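Gripper Evaluation Operator (fixed term, two positions)
Wevden, Manipulation Test Group

Wevden is comparing two jaw designs for its hand-held gripper tools before the geometry is frozen for the arm-mounted version. We are hiring two operators to run the trials and keep the records.

The work consists of picking, holding and releasing small parts with a gripper in each hand, following a written protocol. Each tool carries a marker cube below the jaw, which the head camera uses to recover its pose. A full block is 300 grasps per jaw design. Sessions take place at several sites, including buildings under renovation, and most of the work is done standing.
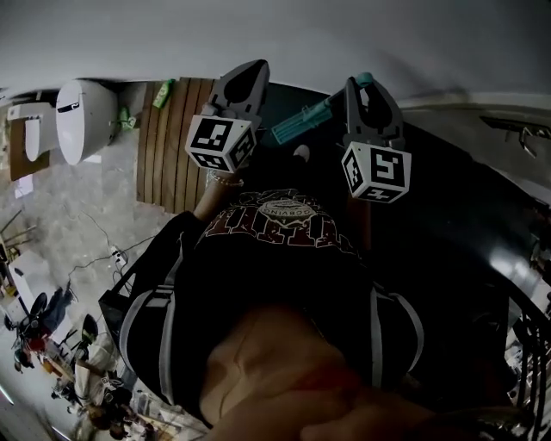
Operators also check camera calibration at the start of each session, log failed grasps by cause (slip, misalignment, lost marker) and replace worn jaws. Replacement jaws are printed in house on a Prusa. You will report to Pirjo Partanen, who maintains the protocol. Arlindo Trindade handles the pose data and will return any recording in which a cube is hidden for too long.

Required:
Steady hands and normal or corrected vision
Able to work on stairs and upper floors
Accurate written records in English

Useful:
Experience with motion capture or camera calibration
Basic Python
Some 3D printing

The contract covers 80 working days, full time. Training is paid. Travel between sites is reimbursed.

Send a resume and a short note on any relevant bench or lab work to Virgil Radu, Wevden, by Friday, July 12, 2019. Selected applicants will be asked to complete a one-hour practical test with both jaw designs.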